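Folding by the thousand at the Valness laundry

Ekkachai Saithong has been folding towels for a living long enough that he no longer looks at his hands. He runs the finishing room at Valness, a laundry that supplies hotels and two gyms in Rumley, and on a normal shift 3,000 pieces go across its tables.

"About a third of that is small stuff," he said. "Washcloths, hand towels. People think the bath sheets are the hard part. A bath sheet is easy, you've got something to hold."

The small squares give him more trouble. A washcloth that has been through the dryer a lot of times stops being square, he said, and the hem pulls in on one side. If the first fold follows the hem, the stack leans.

"You lay it flat and you leave it flat for a second. Pull the corners, smooth it from the middle out. Then fold. New people want to fold it in the air."

Saithong likes a cloth cover on the table, in a dark color. Terry slides around on a bare top, he said, and on a pale one the edges are hard to see by the end of a shift. He used white covers at his last job, at Esside, and did not care for them.

He also has opinions about pile. Looped terry should be folded with the loops lying the same way, and he brushes each piece once with the side of his hand before he starts. Asked whether the customers notice, he shrugged.

"The Villalobos hotel noticed. They sent back 1,000 washcloths in January. Nothing wrong with them, they just looked messy on the shelf. We did them all over again." 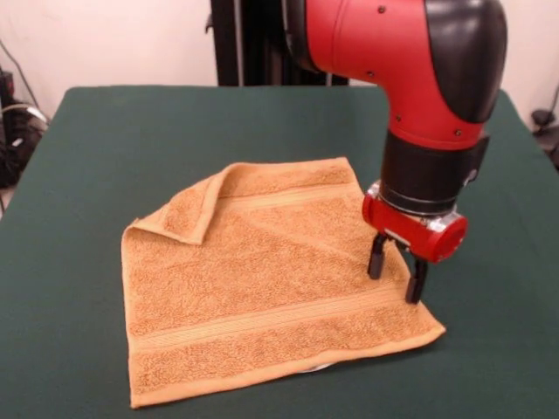

What he does at home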